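Ich hab versprochen, was zum Filmabend über den Gletscher zu schreiben, und jetzt ist es halb zwölf und ich sitze noch in der Küche. Wird ein längerer Thread, sorry. 1/

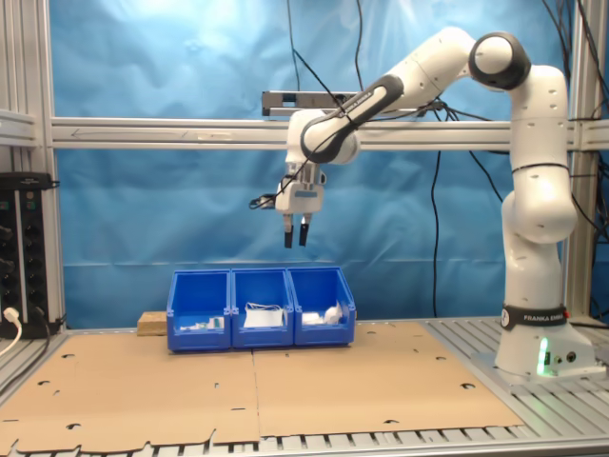
Weißer Roboterarm mit Greifer über dem Arbeitstisch.

2/ Also: Am Mittwoch lief in Brodstead im Gemeindesaal „Dromis“, die Doku von Ruan Engelbrecht. 84 Minuten über einen einzigen Gletscher und die Leute, die unten im Tal von seinem Wasser leben. Ich kannte nur den Trailer, und der ist ehrlich gesagt schlecht geschnitten. Der Film ist viel ruhiger.

3/ 452 Leute waren da! In Brodstead! Ich hatte der Saalverwaltung vorher 200 Stühle durchgegeben, weil mir das schon mutig vorkam. Um kurz vor sieben haben wir dann die Bänke aus der Turnhalle rübergetragen, und ganz hinten standen trotzdem noch welche an der Heizung.

4/ Zum Film selbst. Engelbrecht hat elf Jahre lang immer wieder am selben Felsvorsprung gedreht. Immer im Juni, immer derselbe Ausschnitt. Im ersten Jahr reicht das Eis fast bis an die Kamera. Im letzten muss man es suchen.

5/ Das wird ohne Musik gezeigt und ohne Sprecher. Im Saal war es dabei so still, dass man den Beamer gehört hat (der brummt, das wissen wir, er ist beantragt).

6/ Was mich mehr gepackt hat als das Eis: die Familie Du Plessis. Die haben weiter unten Obst, dritte Generation, und die Großmutter führt seit ewig ein Heft darüber, wann der Bach im Frühjahr kommt und wann er im Sommer dünn wird. Mit Bleistift. Sie liest daraus vor, einfach die Daten hintereinander weg, und nach einer Weile merkt man, wohin das rutscht.

7/ Da haben neben mir zwei Leute angefangen, sich flüsternd auszurechnen, wann bei uns eigentlich zuletzt der Weiher zugefroren war. Ich hab dann auch gerechnet und bin nicht draufgekommen. Weiß das hier jemand? Meine Mutter behauptet, ich hätte da noch Schlittschuhe in Kindergröße gehabt.

8/ Nach dem Film Gespräch mit Engelbrecht. Der ist groß, leise, ein bisschen verlegen auf der Bühne und hat das Mikro dauernd zu weit weg gehalten. Geplant war eine halbe Stunde. Kurz vor zehn hat der Hausmeister angefangen, das Licht im Foyer auszumachen, da waren immer noch Hände oben.

9/ Eine Frage kam von einem älteren Herrn in der dritten Reihe, der gleich gesagt hat, er glaube das alles nicht so recht, Gletscher seien immer schon gewachsen und geschrumpft. Ein paar haben gestöhnt. Fand ich blöd, er war immerhin gekommen und hatte sich den ganzen Film angeschaut.

10/ Engelbrecht hat das sehr schön gemacht. Er hat erst mal gesagt: stimmt, die haben sich immer bewegt. Dann hat er über das Tempo geredet, über die alten Moränen, an denen man ablesen kann, wie weit das Eis früher stand, und was seit der Industrialisierung an CO2 dazugekommen ist. Kein Vortrag, vielleicht fünf Minuten.

11/ Überzeugt war der Herr danach nicht, glaub ich. Aber er hat hinterher noch am Büchertisch mit ihm weitergeredet und sich den Mantel erst angezogen, als wir schon die Bänke zurückgeschleppt haben.

12/ Eine Schülerin wollte wissen, ob er nach elf Jahren noch Lust hat, da raufzusteigen. Er hat ziemlich lange überlegt und dann gesagt, Lust sei das falsche Wort, aber er würde es merken, wenn er im Juni woanders wäre. An dem Satz hänge ich seit zwei Tagen rum.

13/ Bisschen Kritik muss auch sein: Der Mittelteil zieht sich. Die Sitzung vom Wasserverband hätte ich in der Länge nicht gebraucht, da reden sechs Männer über Schieber und Leitungsquerschnitte, und wer mit wem zerstritten ist, versteht man erst hinterher. Und die Untertitel waren für die hinteren Reihen zu klein. Das geht aber eher auf unsere Leinwand.

14/ Geld, weil gefragt wurde: Eintritt war frei, im Spendenglas waren am Ende 1.058 Euro. Geht komplett in die Schultour. Der Film soll im Herbst vormittags an den Schulen laufen, mit Gespräch danach, und das kostet leider Lizenz und Fahrerei.

15/ 23 Klassen haben schon Interesse angemeldet, die meisten aus Plarkdale. Brodstead, wo bleibt ihr?? Wenn ihr Kinder ab der siebten Klasse habt, sprecht mal die Lehrkräfte für Erdkunde oder Bio an. Die Anmeldung ist ein Formular mit einer Seite, ich hab es selbst ausgefüllt, es tut nicht weh.

16/ Für jüngere Kinder würde ich ihn übrigens nicht empfehlen. Nichts Schlimmes drin, aber es passiert eben lange wenig. Meine Nichte (neun) ist nach der ersten halben Stunde auf meiner Jacke eingeschlafen und fand den Abend trotzdem „ganz toll“, vor allem den Kuchen.

17/ Apropos: Danke an alle, die gebacken haben! Der Mohnkuchen mit den Birnen war vor Filmbeginn weg, und ich hab kein einziges Stück abbekommen. Wer auch immer das war – bitte melden, ich brauche das Rezept. Auf dem Tisch steht auch noch eine blaue Kuchenform ohne Namen, die wohnt jetzt erst mal bei mir.

18/ Ein paar haben gefragt, ob man den Film irgendwo streamen kann. Im Moment nicht. Engelbrecht meinte, er will ihn erst in Sälen zeigen, solange Leute kommen. Kann ich nach Mittwoch verstehen, zu Hause hätte ich beim Wasserverband garantiert aufs Handy geschaut.

19/ Zweite Vorführung ist in Plarkdale, im alten Kino, Termin steht noch nicht ganz fest. Ich fahre hin und hab drei Plätze im Auto, davon einer hinten in der Mitte und wirklich nur für schmale Menschen. Schreibt mir einfach.

20/ Und falls jemand am Mittwoch einen grauen Schal und einen einzelnen Fahrradhandschuh vermisst: liegt beides beim Hausmeister im Fach. So, jetzt Zähne putzen. Fragen gern drunter, ich antworte morgen nach der Arbeit.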